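Shelf notebook, March, started 9:40 with bad coffee

Pasta day again. I said last time that I would write down how I sort the dry goods so the next person doesn't have to work it out from my face, so I am writing it down.

Long shapes live on the upper level of the rack, side by side, ends facing out. Short shapes go flat on the table first, get looked over, and then go wherever there is room. I have tried standing the short bags up. They slump like guests at the end of a wedding, and then they take the spaghetti with them.

Spaghetti packages have their own problem, which is that they are basically a bundle of sticks in a slippery jacket. Put one down at a slight angle and it keeps that angle for life. Armelle Gautier wants a bookend. I want one too, but the last bookend we had is now holding the door open and has seniority.

Color order: yellow with yellow, then red. This has no scientific value. I tried it by cooking time for a while, and every single person who took a package put it back by color anyway, so I surrendered.

Checked the Lemaire delivery against the slip. Slip says 16 items, I get 13. The missing three are penne, according to the slip, and according to Armelle they were never ordered. Wrote to Stenivton, who do the deliveries now. Their form has a box for "nature of complaint" that takes one line, so I put "penne" and left it at that.

Bag notes, for whoever cares:

Clear windows are good. You can see the shape without reading anything, and you can see how much has gone to crumbs at the bottom. The glossy part of the bag is a pain under the lights, all glare and wrinkles, and the name on it is hard to read unless you tilt your head. Pressing the wrinkles out works for as long as you keep pressing. Folding the top over is worse, as the bag simply unfolds at its own pace while you are looking at something else.

Don't pick up a short-pasta bag by one end. Everything inside runs to the other end and you are left holding a plastic flag. Both sides, same height, then lift. I dropped one last month doing it the lazy way and was still finding bits behind the Skodex scale a week later.

11:15 - Armelle asks if the marble pattern makes the table look fancy. It makes pale pasta hard to find on it, I can say that much.

To do: bookend. Answer from Stenivton about the penne. New marker for the shelf labels, the Starketti one has dried out and I have put it back in the drawer twice now.
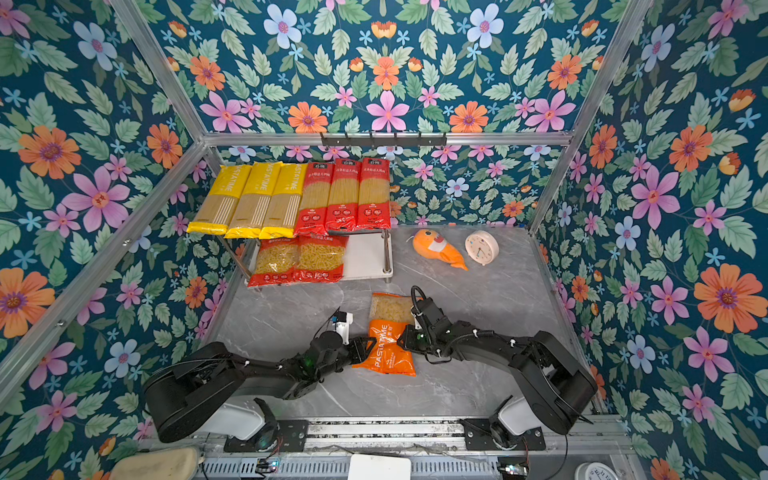
PASTATIME bag flat on the table, spaghetti on the upper level at the back. Leftmost yellow is leaning again.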